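ニュースリリース | 報道倫理・編集体制

Kurar通信、同行取材での便宜供与に関する社内基準を改定
宿泊・会食・記念品の取り扱いを統一し、記事末尾への表示を開始

Kurar通信は、記者および編集者が政府機関、自治体、企業、競技団体などの出張に同行する際の便宜供与について、社内基準を改定しました。新しい基準は2月から、本社編集局、各支局、写真部、映像部のすべてに適用します。契約記者と、当社の依頼で取材する外部の寄稿者も対象に含みます。

改定の対象は、主催者側が用意する航空券、宿泊、食事、地上移動、記念品、会場での通信環境、取材後の観光や観劇への招待です。これまで部署ごとに異なっていた判断を一つの基準にまとめ、受け取ったものと断ったものの両方を記録します。主催者側の負担が記事の成り立ちに関わる場合は、記事の末尾にその内容を表示します。

改定の経緯

当社の従来の基準は、社会通念上許容される範囲を超える物品や接待を受けてはならない、という一文を中心に組み立てられていました。範囲の判断は各部の部長に委ねられており、同じ出張に同行した政治部の記者と写真部の記者とで、一方は記念品を返却し、もう一方は持ち帰っていたという事例がありました。いずれも当時の基準に違反したものではありませんが、主催者側の担当者から問い合わせを受けた際、当社として統一した説明をすることができませんでした。

このため編集局では、前回の基準改定から現在までに提出された便宜供与の届け出2,061件を読み直しました。届け出の書式は時期によって異なり、品名だけを記したもの、金額だけを記したもの、上司の確認印があるだけのものが混在していました。このうち51件には、受け取った後の扱い、すなわち返却したのか、社内で保管したのか、本人が使用したのかについての記載がありませんでした。該当する部署に照会しましたが、担当者の異動や退職により確認できなかった届け出も残っています。これらについては、不明であることを明記したうえで保存しました。

読み直しの作業からは、高額な品物よりも、むしろ日常的なやりとりで判断が分かれていることが分かりました。移動中の車内で配られる弁当、報道受付で渡される手提げ袋、会見場に置かれた筆記具、宿泊先の朝食などです。金額が小さいために届け出がされず、届け出がないために前例も残らない状態が続いていました。

新基準の区分

新基準では、便宜供与を3つの区分に分けます。

第一の区分は「受領可」です。会見場で参加者全員に提供される飲料、取材に必要な資料、報道受付で貸与される識別証や腕章、同時通訳の受信機などがここに入ります。届け出は不要ですが、貸与品は退場時に返却し、返却できなかったときは当日中にデスクへ連絡します。資料を入れた袋は受領可としますが、袋の中に資料以外の物品が入っていた場合、その物品は別に判断します。

第二の区分は「会社負担への切り替え」です。航空券、宿泊、会食、貸し切りの車両などが該当します。取材上やむを得ず主催者の手配を利用するときも、費用は当社が負担することを原則とし、出発前に主催者へ請求書の発行を依頼します。主催者の会計上の都合で請求書を出せないときは、近隣の同等の施設や路線の料金をもとに当社が金額を算定し、主催者と協議します。それでも精算できない場合に限り、記事末尾への表示を条件として利用を認めます。

第三の区分は「辞退または返却」です。商品券、酒類、装飾品、時計、食器、衣料品、家族に宛てた土産、取材と関係のない観光や観劇への招待がこれに当たります。その場で断ることが相手に対して著しく礼を失すると記者が判断したときは、いったん預かることを認めますが、帰社後に総務部を通じて返送します。返送を相手が受け付けない場合は会社の保管品とし、記者個人の所有にはしません。 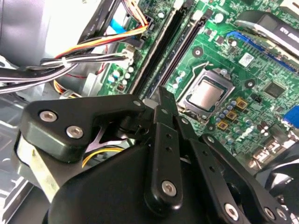 改定案について編集局内で意見を募ったところ、預かってから返すという手順は現場の負担が大きく、初めから一切受け取らないと決めてほしいという回答が寄せられました。地方の首長の出張に同行した際、夕食の席で隣に座った人から直接手渡された包みをその場で押し返すのは難しく、後日返送すると今度は先方の担当者が叱責を受けることになる、という内容でした。

編集局ではこの意見を受け、主催者に対して出発前に送る文書の書式を作りました。文書には、当社の記者が記念品を受け取れないこと、席上で差し出された場合には後日返送すること、返送は相手方への評価や記事の内容と関係がないことを記しています。あらかじめ主催者が承知していれば、現場での説明は短く済みます。文書は日本語のほか英語でも用意し、出張の申請が承認された時点でデスクが主催者に送付します。

同行者同士の関係について

出張への同行では、複数の報道機関の記者が同じ宿泊先や車両を利用し、同じ食卓に着くことがあります。新基準は当社の記者の行動を定めるもので、他社の基準に意見を述べるものではありません。ただし、他社の記者が受け取っていることは、当社の記者が受け取る理由にはなりません。従来の届け出には、各社とも受領していたため、という記載が繰り返し使われていました。新しい書式ではこの理由を認めず、品目と提供の状況に基づいて判断します。

他社の記者による施設の備品の持ち出しなど、明らかに不適切な行為を目にしたときの対応も定めました。記者は、相手が誰であるかにかかわらず、施設または主催者から事情を尋ねられた場合には見たことをそのまま説明します。尋ねられていない段階で何を伝えるかは、一人で決めず、社のデスクに連絡して相談します。当社の記者が関わっていた場合は、記者本人の申告を待たず、同行していた当社の者全員に報告の義務があります。

施設の備品については、客室に置かれた消耗品のうち施設が持ち帰りを認めているものを除き、会場、客室、食堂、車両、航空機内のいずれからも持ち出してはなりません。誤って荷物に入れてしまった場合は、気づいた時点で施設とデスクの両方に連絡し、会社の費用で返送します。速やかに申告された誤りについて、当社が記者を処分することはありません。

記事末尾の表示

主催者側の負担が残った出張をもとに記事を書く場合、末尾に300字以内の表示を付けます。表示には、負担した主体、負担された項目、当社が精算した項目、原稿の内容について主催者の事前確認を受けていないことを記します。事前確認を求められた出張には、そもそも参加しません。

表示は紙面配信とウェブ配信の両方に付けます。配信先の加盟社が記事を短縮する場合も、表示を残すよう要請します。写真と映像については、説明文に同じ内容を短くまとめて記載します。速報では表示を省略することができますが、続報または詳報を配信する際には必ず加えます。

同じ出張から複数の記事が生まれる場合には、すべての記事に表示を付けます。主催者に直接触れていない記事、たとえば訪問先の街の暮らしを書いた読み物や、移動中に取材した別の話題の記事であっても、その出張がなければ書かれなかったものであれば対象とします。

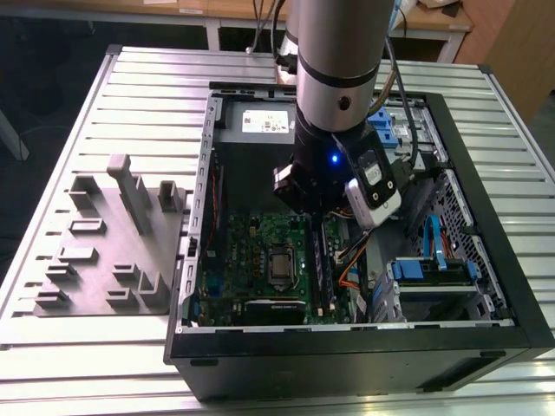
表示を付ければ付けるほど、読者に何か後ろ暗いことがあったと受け取られるのではないか、という指摘も社内から届きました。費用のほとんどを会社が精算し、車両だけを主催者に頼った出張でも、末尾に主催者の負担という言葉が出れば、読む側には大きく見えるという意見です。

この指摘を踏まえ、表示では精算した項目を先に書き、残った項目を後に書く順序としました。項目ごとの金額は記載しません。出張先や時期によって料金が大きく変わり、金額だけを比べると、かえって実態が伝わりにくくなるためです。読者から個別に問い合わせがあった場合には、読者窓口から当該出張の精算状況を説明します。

試行の結果

基準の適用に先立ち、経済部と運動部で試行を行いました。経済部では、素材メーカーのZullironが開いた工場見学会と、物流会社Lorkitzの新しい配送拠点の公開に参加した際の手続きを確かめました。運動部では、Ayala国際室内陸上大会の前日取材と大会期間中の取材を対象としました。

Zullironの見学会では、最寄り駅から工場までの送迎車両と昼食が主催者の手配でした。当社は事前に文書を送付し、昼食代について請求書の発行を受けました。送迎車両は参加者全員の共用で費用を分けることができず、末尾表示の対象としました。見学後に配られた包みには自社製品の見本が入っていましたが、受付で辞退しています。

Lorkitzの拠点公開では、会場での飲料と資料のみが提供され、届け出の必要な項目はありませんでした。開催の案内に懇親会の記載がなかった一方、当日になって会場近くの飲食店での懇談に招かれたため、記者はデスクに電話で相談し、各自が代金を支払う形であることを確かめてから出席しました。この件をきっかけに、当日に予定が加わった場合の相談先を新基準に書き加えています。

Ayala国際室内陸上大会では、報道関係者用の宿泊先が大会事務局によって一括で確保されていました。宿泊費は当社が直接施設に支払い、朝食が宿泊費に含まれるかどうかも事前に確認しました。大会の記念タオルは全報道関係者の座席に置かれていましたが、当社の記者と写真記者は大会事務局に返却しました。事務局からは、返却されたものを受け取る窓口がないとの連絡があり、最終的に競技運営の受付で引き取られています。

試行では、申請から文書の送付までに時間がかかり、主催者の準備に間に合わない例も出ました。このため、出張の打診を受けた段階でデスクが文書を送ることができるよう手順を改めました。参加を断ることになった出張についても、文書の写しは保存します。

届け出の方法

届け出には新しい書式を使います。記入する項目は、出張の名称、主催者、提供された項目、提供の状況、区分、対応、対応が完了したかどうかです。受け取らなかったものも記入します。帰社後すみやかに提出し、長期の出張では途中で一度提出します。

提出された届け出は、所属部の部長に加え、編集局の審査担当が確認します。審査担当は記者の所属部とは別の部署に置き、記事の内容には関与しません。区分の判断が分かれたときは審査担当の判断を採用し、その理由を社内の事例集に載せます。事例集には記者の氏名を掲載しません。

編集幹部、論説委員、役員も同じ書式で届け出ます。従来、幹部の会食や招待は秘書室が別に管理しており、編集局の記録には含まれていませんでした。新基準ではこの扱いをやめ、審査担当が幹部の届け出も確認します。幹部に関する判断で意見が分かれた場合は、社外の有識者による報道審議会に諮ります。

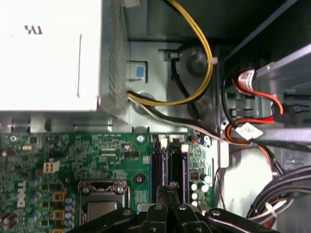

幹部の届け出こそ社外に公開してほしい、との要望が加盟社から当社に届いています。現場の記者が記念の筆記具まで記録するのであれば、要人との会食に出る立場の人の記録を読者が見られるようにするのが筋だという趣旨です。

当社はこの要望を検討しましたが、会食の相手方には情報源にあたる方も含まれるため、届け出をそのまま公開することはしません。代わりに、区分ごとの処理の状況と、判断が分かれた事例の概要を年次の編集報告に掲載します。幹部の届け出は、現場の記者の届け出とは項目を分けて記載します。公開の範囲については、加盟社との定例の協議で引き続き意見を聞きます。

違反があった場合の対応

基準に反する受領が判明した場合は、物品の返却または費用の精算を先に行い、そのうえで経緯を調べます。関連する記事がすでに配信されているときは、記事の内容に影響があったかどうかを審査担当が確認し、必要な表示や訂正を加えます。影響が認められなかった場合でも、表示が漏れていたこと自体は追記で知らせます。

故意の隠蔽、虚偽の届け出、施設や主催者の備品の無断持ち出しについては、就業規則に基づいて処分を検討します。処分を行った場合は、事案の概要を当社のウェブサイトで公表します。外部の寄稿者については、契約の見直しを含めて個別に対応します。

なお、届け出を怠ったことを理由に、過去の出張について一律にさかのぼって処分することはありません。先に述べた記載のない届け出についても、当時の基準のもとで提出されたものとして扱います。ただし、過去の受領品を現在も手元に保管している社員には、総務部への持ち込みを呼びかけています。持ち込まれた物品は、相手先が確認できるものから順に返送の手続きを進めます。

加盟社および主催者の皆さまへ

加盟社には、新基準の全文と末尾表示の文例を別途お送りします。表示の位置や字体は各社の体裁に合わせていただいて構いませんが、文言の変更や削除を予定される場合は事前に編集局へご連絡ください。自社の記者が当社の配信のために取材する場合の扱いは、個別の取り決めに従います。

同行取材や見学会を企画される主催者の皆さまには、案内の段階で、費用をご負担いただく項目と、参加者が負担する項目を分けてお示しくださるようお願いします。記念品のご用意は、当社の記者については不要です。請求書の宛先は、出張ごとにお送りする文書に記載しています。

新基準は、運用の状況を見ながら見直しを行います。通信環境の提供や、主催者が撮影した映像素材の貸与については、今回の改定で区分を決めきれなかった点があり、当面は出張ごとに審査担当が判断します。

本件に関するお問い合わせは、Kurar通信 編集局審査担当または広報部までお願いします。受付は午前10時からです。

関連するお知らせ
・記事の訂正と追記に関する表示方法の変更について
・匿名での発言引用に関する指針を公開しました
・外部寄稿者との契約書式の改定
・報道審議会 議事概要
・読者窓口に寄せられたご意見と編集局の回答
・写真説明文の表記基準を更新しました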